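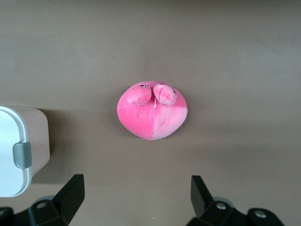

Galleries > Toys and Softies > The Two-Tone Pattern

I've been sewing soft toys at our dining table for five years now, and the one pattern everybody asks me about is the Skidska. It's a little round-bodied creature with no real species (I've had people guess pig, bear and some kind of bean) and it goes together from surprisingly few pieces. I love it for using up short-pile velvety fabric, the sort that creases softly and catches the light when you turn it. Pink on pink is my favorite way to do it - bubblegum on one half, a paler pink on the other, with the seam running straight down the middle to a soft, blunt point. You get two colors that don't fight each other, and that middle seam becomes part of the design!

I put this page together in October after a very busy couple of months of sewing, and I've written down a few notes for anyone having a go at something similar.

The fabric
Mine came from Dalgleish, a remnant shop out past the bus station where they sell by weight and let you dig. I went in for thread and came home with 44 bits of plush in a paper sack, most of them too small for anything sensible. Check which way the nap runs before you cut! Stroke it like a cat and chalk an arrow on the back. If one half runs up and the other runs down, even the same color looks wrong once it's sewn.

The middle seam
I pin this one a lot. Then I baste it, and then I sew it slowly with a slightly longer stitch than usual, brushing the fluff out of the way with my finger as I go. Velvety fabric loves to creep, and my first Skidska ended up with one side noticeably longer than the other (it still lives on my sewing shelf and I'm fond of it).

The face
Embroidered, always. I use black thread and keep the marks small, and I do them before stuffing, while the fabric is still flat in the hoop. Plarnell makes a nice smooth thread that doesn't fuzz up on me. Practice your curve on a scrap first - a tiny change in the angle and sleepy turns into furious.

The padded bits
Those plump little ovals are the part I enjoy most. Sew, turn, stuff, close, and try hard to make 2 that match. Go easy on the filling or they'll be stiff. I keep a chopstick on the table for poking it in, and I lose it at least once per toy.

Stuffing the body
Nearly 100 grams does mine, in small pinches, starting at the bottom point and working up. Big handfuls make lumps. I stop when it still squashes nicely in one hand and springs back.

Next up
I've cut out a pair in mustard and cream, and my niece has put in for a green one. There's also a bag of lovely gray from the Jakholm market that I keep moving from chair to chair. I'll add those here when they're finished, probably some Friday night when the table is clear.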